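Stop buying bigger arms

Posted April 4, 2024

Third message this month asking which arm to get for a home build, and all of them already leaning towards the big one. So, my view, written fast before the workshop closes and I lose the bench.

Don't. Get the small one. Or build the small one. Spend what is left on the table it stands on and on the dull stuff you will put in front of it.

I've been at this in the shared shop since last spring, two arms so far. The first I called Zosulus, it was long and handsome and could in theory lift a bag of sugar. Never once lifted a bag of sugar. It sagged. Every joint you add, every bit of reach, you pay for in wobble at the tip, and the tip is the only part doing anything. I spent March a year ago printing stiffer brackets for it. Then stiffer brackets for the brackets. The whole thing ended up in a crate under the lathe where it still is, if anyone wants the motors come and ask.

The second one is Sisa. Small, white, one evening to put together and then a week to put together properly. It does sorting. Blocks into plates, by colour, that's it. People come past with a cup of tea and say is that all it does, and yes, that's all it does, and I have learned more from it than from anything Zosulus ever did, mostly how many ways there are to be a few millimetres wrong.

And before the letters start: I know sorting blocks is a toy job. Toy jobs are good. With a toy job you can tell at a glance if it went wrong, your nan could tell. Try that with "tidy the bench".
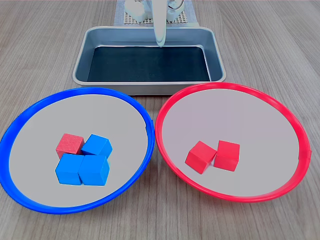 My real complaint is with how we talk about results. Everyone in the hobby posts the clean run. Red with red, blue with blue, music over the top. I'd much sooner see a table like mine, where the blue-rimmed plate has three blue cubes and a red one sitting in with them, and the red-rimmed plate has only the two reds. That is a picture you can work from. One block in the wrong plate and straight away I've got questions to ask, about the lamp, about the colour threshold, about whether the block is a bit duller than its mates (it is, look at the top of it next to the other two reds). A clean run gives me none of that. I'd clap and go home.

The log for Sisa says 3219 picks. I keep every one, good and bad, in the same file. 1066 of those I would call bad in some way, dropped, nudged, wrong plate, or it closed on thin air and carried nothing very carefully to the other side. When I put that number on the workshop board somebody wrote "bin it" underneath. But a third of picks going wrong, with notes, is worth more to the next person than a video. The notes are the build, as far as I'm concerned. The arm is just the thing that makes the notes.

Which brings me to money. The kit sellers will sell you reach and they will sell you payload. Fine. What they don't sell is a flat table that nobody leans on, and light that stays the same at four in the afternoon as it was at ten. I spent 300 quid on Sisa all in and the best part of it by miles was the lamp. Followed by clamps. Buy more clamps.

Same goes for what you put in front of it. Plates with a coloured rim and a plain pale middle, so the block shows up. A tray with a dark mat in the bottom. Cheap, boring, does more for you than another joint would. I had shiny bowls at first and the camera saw every block twice. Wasted a fortnight on the code befor I thought to swap the bowls.

There's a fair argument the other way and I'll give it some room. The group at Estrella, the other shop across town, went large on purpose. Their arm, Ulia, is built to reach over a whole bench, and they say a small arm teaches you small habits. That you tune it to one table and one set of plates and then it's useless anywhere else. Some truth in that. If I shift Sisa a hand's width to the left it all goes to pieces and I have to teach it the plates again. I don't have a good answer. My half answer is that Ulia has the same problem with a longer arm, and when Ulia misses, it takes the mug with it.

Also it's frightening, I'll admit. I don't like standing next to it. With Sisa I can put my hand in the way and the worst that happens is I feel silly. In a shared space, with other people's elbows about, that ought to count for a lot more than it does when we argue over specs. I asked for a rule on arm size near the walkway and got told I was being a misery. Maybe so. Still asking.

So if you are starting. Small arm, one job, two plates. Screw the base to something heavy. Write down each pick, the bad ones first. Leave the mixed up plate as it is untill you have had a proper look at it, don't reach in and fix it, I know you want to, I do it all the time and then I've thrown away the one useful thing that happened that evening.

And if you have already bought the big one, I've got a crate under the lathe with room in it.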